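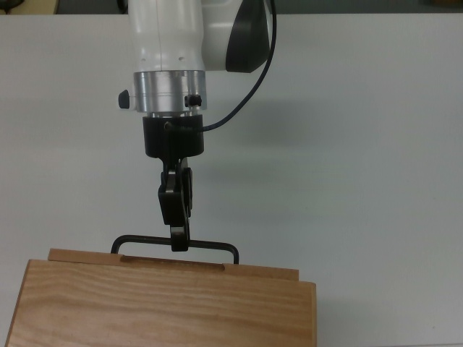 订阅信 > 家里的事 > 收纳

搜索 请输入关键词

带提手的木盒子

先跟大家坦白一件事：上一封信里我信誓旦旦说今年不再买任何收纳用品，结果不到一个月就破功了，买的还是盒子。浅色木头的，上面带一根横着的提手，能一把拎起来就走的那种。我拎着它从玄关走到厨房，又从厨房走到阳台，来回走了好几趟，什么都没装，就是高兴！

起因是我那张白桌子。老读者都知道，我家吃饭、写信、拆快递、剪线头全在一张桌子上，所以每到傍晚就要上演一次大搬家：剪刀、胶带、没回的明信片、两支没盖帽的笔，统统往旁边的椅子上堆，吃完饭再堆回来。椅子上的东西越堆越高，到最后客人来了都没地方坐。Sosina Gebretsadik上个月来吃饭，端着碗在那把椅子前面站了一会儿，很客气地问我，她是不是应该坐到窗台上去。

（后来她真的坐窗台上了，还说视野不错。）

她走之前给我支了一招，说她家的针线、药、电池都是用提手盒装的，一类一个，用的时候整盒拎到桌上，用完整盒拎走。我当时嘴上说好好好，心里想的是，这跟抽屉有什么区别嘛。用了三个星期以后我要收回这句心里话。抽屉是你得走过去找它，翻半天，拿三样忘一样；盒子是一次全跟着你走。我以前写一封信要起身四五回，拿邮票，拿胶水，再回去拿剪刀，路过冰箱还要开一下门。现在坐下去就是坐下去了，连冰箱都少开了好多次。

盒子是在Grutunden买的，就是巷子里那家旧木器店，招牌很小，旁边是修鞋的。我进门的时候店里正在放很响的广播，老板Ivan Moroz蹲在地上给一把凳子换腿，头也没抬，说提手盒在里屋，自己挑。里屋真的好多啊，深的浅的，有隔断的没隔断的，我蹲在那里挑到腿麻。最后看中的这个要价406块，我犹豫了一下，试着问能不能便宜一点，他说那就抹掉零头的6块，再送我一小罐木蜡油。我觉得自己很会讲价。回家跟Sosina一说，她沉默了两秒，说她那个是22块在旧货市场捡的。

好吧。

不过我还是要替我的盒子讲几句话。挑提手盒这件事，我现在多少有点心得，写下来给同样被桌子困扰的朋友参考。

第一看提手。别光看好不好看，把手伸进去握一握，四根手指能舒舒服服穿过去才行。我在店里试过一个特别秀气的，提手细细一条，空着拎还可以，老板往里面放了一把锤子让我再拎，手指头立刻就勒出印子了。提手也别太高，太高的塞不进架子，我家架子每层的净高本来就不宽裕，差一点点就进不去，那种感觉真的很气人。

第二看重量。盒子自己太沉，装满以后你就不想拎了，不想拎它就会长在桌子上，最后变成另一把堆东西的椅子。我一个朋友的妈妈就有一只老工具箱，几十年没挪过窝，上面已经铺了桌布，摆了花瓶。

第三，底下最好贴一层毛毡。白桌面特别记仇，拖一下就是一道，我已经拖出一道了，现在用餐垫盖着。毛毡买那种自带背胶的，剪四个小方块贴在角上，五分钟的事。贴之前把盒底的木屑擦干净，我第一次没擦，第二天掉了俩，粘在我袜子底下跟着我去上班了。

再说说里面装什么。我试了好几轮，最开始贪心，什么都想往里放，文具、充电线、指甲刀、半包话梅，结果两天就成了一个会移动的杂物堆，找东西要整个倒出来。后来老老实实只装写信要用的：信纸、信封、邮票、胶水、剪刀，还有一块擦桌子的旧棉布。话梅我挣扎了很久，最后还是请出去了，主要是黏。

小东西单独用果酱瓶的盖子分装，回形针一盖，图钉一盖，不花钱，拿起来也顺手。瓶子我也留着，盖子不够用的时候心里有底。信纸我是竖着插的，平放的话永远只用最上面那几张，底下的放到发黄都轮不到。

木蜡油我也用了，顺便说一下经验。拿旧T恤剪一小块，蘸一点点，真的只要一点点，顺着木纹抹，抹完放着晾一晚，第二天再用干布擦一遍。我头一回抹得太厚，摸起来黏黏的，整整晾了大概两天才敢往里放信纸。味道不难闻，有点像蜂蜜，又有点像小时候学校的地板。阴天就别抹了，干得特别慢，我就是挑了个下雨的傍晚动手的，属于自找的。

现在我每天晚饭前的流程是这样：把桌上属于信盒的东西丢回去，拎起来放到架子最下面一层，擦桌子，摆碗。计过一次时，连擦桌子一起不到两分钟，以前光是搬那堆东西就要跟自己生一会儿气。椅子也空出来了！Sosina上次来总算坐到了椅子上，坐了没一会儿又挪回窗台去了，说已经习惯了。

哦还有，上一期问大家家里最难收的是什么，收到好多回信，14封里有一大半说是各种线。充电线、耳机线、不知道是什么但不敢扔的线。看得我频频点头，我自己就有一整个鞋盒的线，里面有一条我怀疑是上一个租客留下的。这个话题我打算下个月单独写，已经在拿自己家做实验了，目前的办法是用纸卷芯一根一根套起来，外面写上名字，进展缓慢，主要是我家的纸卷芯不够用。如果你有更好的办法，直接回复这封信就行，我都会看，回得慢一点请多包涵。

另外有读者问阳台那盆薄荷怎么样了。还活着，比我预想的壮实，剪了一把泡水，剩下的被我随手插在厨房的杯子里，过几天一看居然长根了。想要小苗的同城朋友可以来拿，自己带个杯子。

下一个盒子我已经想好要装什么了，针线。这次先去旧货市场转一圈，22块的那种要是还有，我就买，要是没有，我再去Grutunden蹲一会儿，顺便看看那把凳子的腿换好了没有。

评论 22　分享 14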